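**How many demonstrations before the two-arm policy stops dropping fruit?**

Asked by Pirmin Widmer, in *Flurker help / data collection*

I am teaching two arms to move groceries between a bag and a basket. I have 302 episodes, all recorded by me with the leader arms. When both grippers go for the same piece, the trained policy hesitates and then one arm lets go too early. Should I record more of the same, or change something? Please excuse my English.

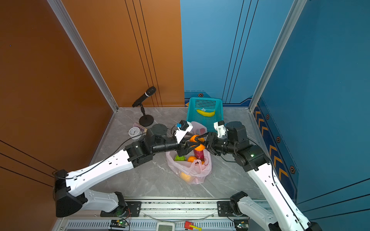 My workspace, from the fixed camera

The User Notes page is where I took my settings from. It says 200 episodes are enough for one task, but I think it means one arm. The colour of the walls stays the same in all my recordings.

---

**Answer** from Notburga Lüthi (accepted)

Before you record more, watch your old episodes at half speed. I had the same trouble with my set for Jisach, and the fault was mine — sometimes I released left first, sometimes right, without any rule. The policy learned both habits. Choose one order and keep it, then hold still for a moment when both grippers are on the orange.

I deleted the mixed ones and finished with 469 clean episodes. Move the bag a little each time, also how it is folded.

---

**Answer** from codville_sat

more data. always more data

---

**Answer** from schnyder2

Agree with Notburga about the order. Also check that the wrist camera and the fixed camera are in sync. Mine were around three images apart and I lost a whole Saturday to it. Which frame rate do you use?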